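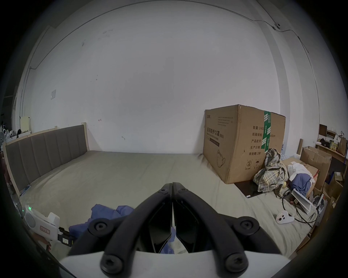 Pre-ride safety checklist for the Borbély touring bikes, with my comments

Checked by: Gizella Gulyás
Date: Wednesday, September 25, 2019
Bikes: 2 (the green Prullar and the older Nistorov)
Odometer on the Prullar: 1295 km

I use the same list every time, before any trip longer than an afternoon. Sándor Illés gave me the first version when I bought the Nistorov and I've been scribbling on it ever since, so the order makes sense to me and maybe to no one else.

1. Wheels and quick releases
Prullar: OK
Nistorov: OK after adjusting
Front skewer on the Nistorov closed with hardly any push at all. I like it to leave a bit of a mark on my palm, so I opened it, gave the nut half a turn and closed it again. Much better! Both wheels sit straight in the dropouts.

2. Spokes and rims
Prullar: OK
Nistorov: watch
I squeeze the spokes in pairs all the way round and listen. One on the drive side of the rear wheel sounds dull compared with its neighbors. The rim still runs true, and I don't want to chase it the night before a ride, so I wrapped a bit of tape on it and I'll check again when we're back. No cracks at the eyelets on either bike.

3. Tires
Prullar: OK
Nistorov: OK
Dug a sliver of glass out of the rear on the Prullar with a dental pick (best bike tool I own, by the way). It hadn't gone through. Sidewalls are fine. Pumped both up to what it says on the tire, then let out a little from the fronts because I know what the road past Jaria is like.

4. Brakes
Prullar: FAIL, then OK
Nistorov: OK
Pads on the front of the Prullar were worn down to the line, and one had picked up a speck of metal. New pads in, toed in slightly, old ones in the trash. I always forget to open the release on the caliper before pulling the wheel and I forgot again. Cables are clean, no fraying at the anchor bolts. Squeeze the lever as hard as you can with the bike standing still – if it touches the bar, you're not going anywhere. 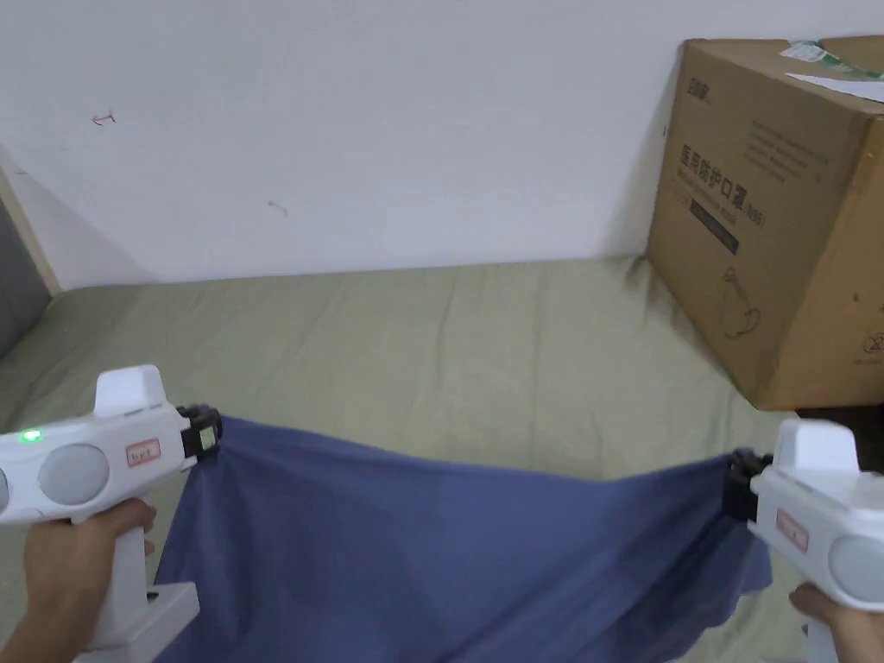 Blue cloth over the bed.

5. Headset and stem
Prullar: OK
Nistorov: OK after adjusting
Front brake on, rock the bike back and forth, fingers around the lower cup. The Nistorov had a tiny knock. Loosen the stem bolts first, then snug the top cap, then tighten the stem again. I did it the other way around for years and wondered why nothing changed. Ferenc Fodor finally took the hex key out of my hand.

6. Chain and gears
Prullar: OK
Nistorov: replace chain soon
The chain checker drops in on the Nistorov, only just, but it drops in. I've got a new 9-speed chain in the drawer and it goes on before the next long one. Shifting on both is fine on the stand. Under load the Nistorov hesitates going into the second biggest sprocket, so I added a quarter turn at the barrel adjuster and now it climbs over happily.

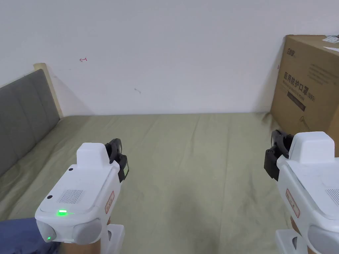 I also looked at the derailleur hanger while I was down there, from behind, with the chain in the middle. It's straight as far as I can tell by eye. Andor Bárány has a proper gauge and I keep meaning to borrow it.

7. Cranks and pedals
Prullar: OK
Nistorov: OK
Grab both crank arms and push sideways. No play in either bottom bracket. The left pedal on the Prullar is a bit gritty when you spin it by hand, but it has been like that since May and it doesn't seem to be getting worse. Note to self: grease, left-hand thread, don't round it off.

8. Racks, lights and bell
Prullar: OK
Nistorov: one bolt missing
Lower rack bolt on the left was gone. Gone! I put in a spare with a drop of thread lock and then did all the others too. Lights charged, both bells ring, reflectors wiped.

Still to do
– New chain on the Nistorov
– Recheck the taped spoke
– Grease the left pedal on the Prullar
– Ask Aranka Hegyi for my other tire lever back

Result: both bikes OK to ride.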